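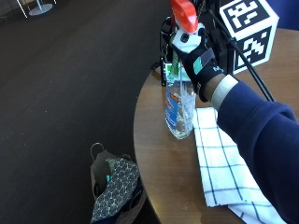
How to Find Out Why Your Glove Data Has Gone Sideways

Posted January 21, 2025

The symptom goes like this. You record a session with the sensor glove, somebody wipes a table or picks up a bottle, and it all looks fine. Then you play it back and the hand in the viewer is hovering a few inches to the left of everything it touches, squeezing air with great confidence. No error message. The Fedix recorder gave you a green light from start to finish, because the Fedix recorder gives a green light to anything with a pulse.

We lost most of a week to this in July at Jurnara, and I've since met two other groups who lost more. The steps below are in the order I should have tried them, which bears no resemblance to the order I did.

What you need

A marker cube with all its faces intact
The glove, charged
One bottle, any kind, with a neck you can grip
A roll of tape
Patience, or a coworker who has some

Step 1. Stop recording

I know. There's a schedule. But every take you make with a drifting glove is a take you'll throw away, and you'll name it something hopeful like "final_good_2" and find it again in the spring.

Step 2. Check that the cube hasn't moved

The cube is the origin. If it slides, the whole world slides with it, and the software will calmly report that your table has gone for a walk. Tape the base down. Mark the corners on the table too, so you can tell later whether the tape gave up.

Ours had been getting nudged by its own neighbors, the cables. Every time the wearer reached for something on the far side, a sleeve caught a cable, the cable leaned on the cube, and the cube turned a degree or two. Nothing you'd spot by eye. At arm's length it was plenty.

Step 3. Look at what's crossing the markers

A cable across one face is usually survivable if the tracker can still read another. Two cables, or a cable plus an elbow, and it starts guessing. Penrose (our tracking package, version 3) does not say "I'm guessing." It says "confidence: nominal."

Turn on the raw marker view and have someone go through the whole task slowly, arm fully extended. Watch for the outline flickering on and off. If it flickers, reroute the cables behind the cube and run this step again before touching anything else.
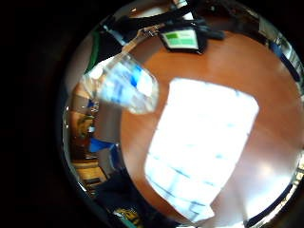

Step 4. Deal with the glare

Shiny tabletops are a menace. A bright patch of light can wash out whatever sits in it, and the auto exposure will then darken everything else to make up for it, markers included. Close the blinds, move the lamp, or throw a matte cloth over the worst of it. Then lock the exposure by hand. If you leave it on auto, you'll be back here after lunch.

Step 5. Check the strap

Do this with the glove on. Make a fist, open it, and twist your wrist both ways. If the housing on top shifts at all, tighten the strap and repeat. Keep the sleeve clear of the wrist band, too. A thick sleeve will bunch up and shove the band toward the knuckles over the course of a session, and the drift you get is so gradual that it looks like a software bug. I filed it as a software bug. The reply was polite.

Step 6. Run the bottle test

Put the bottle on a taped mark. Grip the neck, hold for 15 seconds, let go, take your hand all the way back. Do it 20 times. Play back the takes and look at where the hand thinks the neck is.

Same offset every time: the cube was moved after calibration. Recalibrate.
Offset creeping in one direction: strap or sleeve. Back to step 5.
Offset jumping around: markers blocked or washed out. Steps 3 and 4.
No offset: suspicious. Run it again with a different person's hand.

Step 7. Go back through the old takes

The unpleasant one. We had 100 recordings in the Nilusura set when we caught this, and a handheld gripper rig had been tracked off the same cube, so those had to be checked as well. A fixed offset can be corrected after the fact. Creep and jumps can't, at least not by me. Move those to a separate folder with a blunt name and leave a note with the date and the cause.

If you get through all seven and the hand is still squeezing air, swap the glove's USB cable. I'd have put that first, but then you wouldn't have fixed the other things.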